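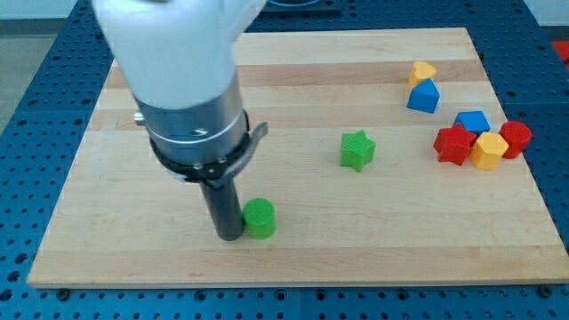

The pusher rod and the green cylinder, on the maple-colored board.

I have spent most of June getting the pushing cell into a shape I like, and I think I'm there! So this one is for the three people who wrote asking how I look after the rod, the clamp and the board. Get a coffee, it runs long.

The cell is simple. One arm, one black rod, one wooden board on a blue breadboard table, and a handful of colored blocks. The arm pushes blocks where it's told. It can't pick anything up, which means everything depends on where the tip of that rod is, and whether it stays there. A gripper forgives you a little. A stick does not.

Let's start with the clamp, as that's where I lost the most time. The rod goes up through a black clamp band at the bottom of the wrist housing, and the lever on the band closes the whole thing down. When I first set it up I closed the lever with the arm parked in its home pose, wrist tilted, because that was handy for my hands. Bad idea. The rod settled a hair off axis, and every time the wrist turned, the tip drew a tiny circle on the board. You couldn't see it unless you knelt down and looked along the wood, but the logs were full of pushes that slid off the side of a block.

So now I do it like this. Wrist straight down, a scrap of flat aluminum on the board, rod resting on the aluminum under its own weight. Lever closed halfway. Then I turn the wrist slowly through its range with one finger lightly against the rod, feeling for wobble, and only then close the lever all the way. After that I pull the aluminum out and I have my clearance over the wood for free. I love this trick. Shiyu Ye showed it to me over at Diltari, where they use it on a much bigger arm with a much scarier tool.

The little screws on the band get checked every 40 runs. I put a dot of paint marker across each one after tightening, so a quick look tells me if something has crept. So far one has moved, once, after I let the rod catch the edge of the board at full speed (sorry, rod).

The board took some thinking too. I wanted wood for the way blocks slide on it, and a maple cutting board from the kitchen store was flatter than the panel I'd planned to make! It does move with the weather, though. I take tip height at five spots, four near the corners and one in the middle, and if they disagree more than I like I shim it from underneath and go again. Early evening is when I usually do this, when the shop has cooled off. No oil on the board, ever. I tried it on a spare and the blocks stuck and then jumped.

The blocks themselves have that faintly ribbed printed top. The bottoms I sand on a flat plate until they glide. The green cylinder is my test piece, because a round block tells on you right away: if the tip is off center by a whisker, the cylinder wanders off to one side. The routine is to bring the rod down right next to it, leave a very small gap, then creep forward and see if it tracks straight. When it does, I move on to the green star, which is a pain in all the best ways. Points catch, points spin, and you learn a lot about your push speed.

The control side runs on Pan, with my own calibration script bolted on, and I keep a plain text log next to it. Run 555 was the first one I'd call clean from start to finish. I'm on 3884 now and still on the same rod -- it has a slightly shiny strip down one edge but the tip is fine.

Next up is a spare rod cut to the same length and a proper stop collar, so that a swap takes minutes and doesn't eat my whole evening. Lastent has a collar that might fit and I've ordered one. If it's wrong I'll turn my own.

Last updated: June

Comments

wukix_fan: Do you redo the five heights after every rod change, or only when the board has moved?

Reply from the author: Both! Takes no time once the script is set up.

mapleandmetal: Thanks for the warning about oil. I was one evening away from doing exactly that to mine.

torque_tess: Try 24 hours in the shop before you shim a new board. Mine cupped overnight and I had to start over.

Contact | Copyright, all posts and photos by the author | Back to top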